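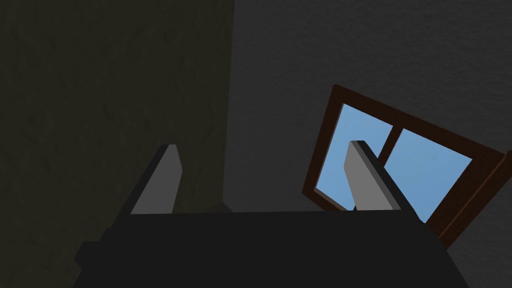
Vilmont asked in the first reply whether the window task should be in the release at all. If the arm can't open a window in simulation, they wrote, there is no point telling customers it can do chores, and dishes and laundry should come first.

That is a fair question, but it belongs in the planning thread. This ticket stays open for the window task only.

Product: Ellico home chores package, simulation build
Component: window open/close
Priority: medium
Status: open

Problem
The policy gets the gripper to the window area and then stalls. No error is raised. The run ends on timeout after 70 seconds. Same result on both test machines.

Expected
Gripper closes on the handle, turns it, pulls the sash.

Steps to reproduce
Load the attic room. Start with fingers open. Run the window task with default settings. Wait for timeout.

Log

Entry 1. Ran the default batch of 1,000 episodes overnight. Pass rate was 12 percent. Table wiping on the same build had no timeouts, so I don't think it is the install.

Entry 2. Checked the controller. Joint limits are fine and the arm can reach the handle when driven by hand from the keyboard. That took me 3 tries. A person doing it at home would not think about it.

Entry 3. Turned off the random start angle. Slightly better, still poor. The wrist ends up tilted compared with the window and the policy keeps correcting back and forth until time runs out.

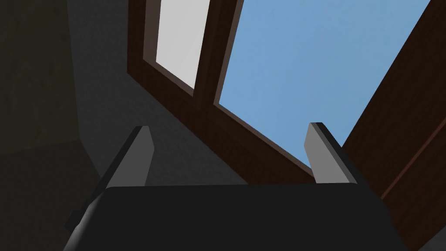
Entry 4. Swapped the pose estimator for the older one from Skisau. The back and forth stopped, but now the fingers close too early and miss the handle. Put the new one back and lowered the correction gain by half. This is the best result so far. Most failures are now at the turn, after contact.

Entry 5. Tried raising grip force. No change. Reverted.

Workaround
Use the lower gain setting and a fixed start angle. Do not use this for the customer demo.

Reply to Vilmont's second question, about whether any of this is ready for a house: wiping a table, yes, with someone in the room. Windows, no. A handle has to be found, held and turned in one go, and we are losing it at the last part. I would not put a date on it.

Next
Ma build is due in December and has the new contact model. Will rerun the full batch on it and post the numbers. Please leave the ticket open until then.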